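Yorath twin-arm gripper kit: bench review
Reviewed by Randi Boström

The Yorath kit is sold as a pair of grippers with a wrist camera for each, a controller board per arm and enough cable to dress both. We fitted it to our own arms in November and compared it with the Ullotis parallel jaws we had been using until then. Price as tested was £293 per side, excluding the arms.

Fingers

Yorath supplies lattice fingers in yellow plastic with a dark rubber strip along the outer lower edge. The pockets let the finger bend around an object before the motor reaches its current limit. On small rigid parts this is helpful. On thin wire parts it is less so, as the tips splay slightly under load and a ring can work its way into the gap.

We ran 49 single-arm picks on keyrings, tags and short card tubes. The Ullotis jaws did better on the rings and worse on the card, which they crushed unless the force was set very low. The Yorath fingers left the card in usable condition at the default setting.

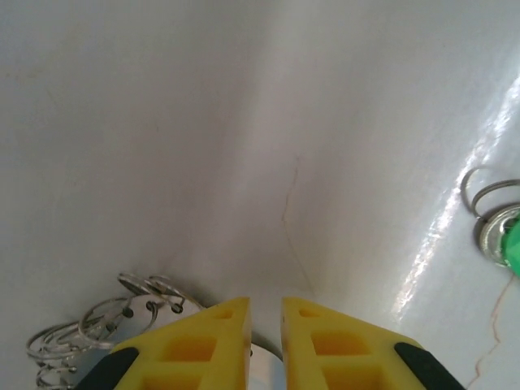

Glare is the main weakness of the wrist camera. Auto-exposure settles on the brightest patch of a shiny surface and bare metal then loses its edges. Locking the exposure by hand cured most of it, but the setting does not survive a restart. Naveed Magsi wrote a short start-up script to restore it. Yorath should have included one.

Focus is fixed. Fingertips are acceptably sharp and anything well beyond them is soft. The camera sees both tips throughout the stroke, an improvement on the Ullotis bracket, where one jaw hid the other near closure.

Two arms together

Handovers were tested with both arms on one rail, working across a shared floor board. Hideaki Oda teleoperated and I logged. Small tags passed from one side to the other without much trouble once the closing speed had been reduced. A card ring is harder: the receiving gripper has to arrive square, and the bulk of the motor housing limits how close the two wrists can come.

Cable routing needs thought. The lead must be left slack at the wrist and at the shoulder, and the supplied clips are too stiff to reposition. We replaced them with hook-and-loop ties. Status lights on the controller boards can be read from a normal seated position.

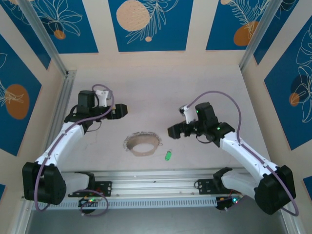 Controller and software

Firmware updates go over USB, one board at a time, and take nearly 10 minutes each. The position loop is quiet and holds well. Force readings drift during a long session, so we re-zeroed between batches. The manual covers this in a single line under Maintenance.

Verdict

Fit: good, 6 screws per gripper
Light and fragile parts: very good
Thin metal parts: fair
Camera: adequate with exposure locked
Documentation: poor

We are keeping the Yorath set for card and plastic work. The Ullotis jaws go back on for wire rings until stiffer tips are available.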